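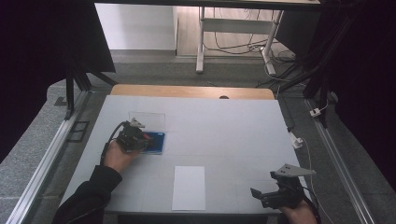 Station Two

The procedure for Station Two ran to 15 lines and had been revised five times. Lajos Simon had written four of the revisions. The fifth had arrived from the Hidville office on Sunday, May 18, 2025, unsigned, and changed a single word. Line 9 had read "Place the sheet." It now read "Return the sheet."

He read it at the bench before the shift. The tabletop was white, with gray lines dividing it into squares. The standard layout was given on page 2: clear box left of center, blue piece at the box, paper in the middle near the operator, long side running away from the body. Distances were taken from the front edge. The strip of light wood at the back was not used for measurement. It had a notch in it, a half circle, that appeared in no drawing he had been able to find.

Brilau paid for the work by the lot. A lot was 500 placements. Pai, at Station One, had finished two lots by the end of the previous week, 1000 placements, and her log showed no deviations. The log at Station Two showed one on every page. The entry was always the same and always in Lajos's handwriting: paper found right of position, corrected.

He had proposed causes. The first was air from the vent, which he tested by closing the vent. The second was slope. He borrowed a level from Wakard, the firm downstairs, and laid it across the table in both directions. The bubble stayed in the center. He entered the result and returned the level. The third was operator error, which he tested by not touching the paper for a full day. In the morning it had moved one square to the right. He entered that too.

The word "return" required an origin. He wrote to Hidville to ask what it was.

The answer took until July.

"The sheet is to be returned to where it was before you started," it said.

"Before I started the lot?" he wrote.

"Before you started."

Lajos had taken over Station Two from an operator whose name had been removed from the log by means of a clean horizontal cut. He went to the cabinet and got out the old pages. The cut ran through all of them at the same height. Below it the entries were legible. Paper found left of position, corrected. Paper found left of position, corrected. There were no other remarks.

He put the two sets of pages side by side and read them through. Then he went back to the bench, lifted the blue piece, set it down at the box, and logged it. He did the same again until the count for the morning was complete. The paper lay in the middle, near the front edge, and he left it there.

At the end of the shift he filled in line 9. Under "Action" he wrote "None." Under "Position" he wrote "As found." There was a third field, "Found by," which he had always taken to mean the operator on duty. He held the pen over it for a while and then printed his full name, low on the page, well under the height of the cut.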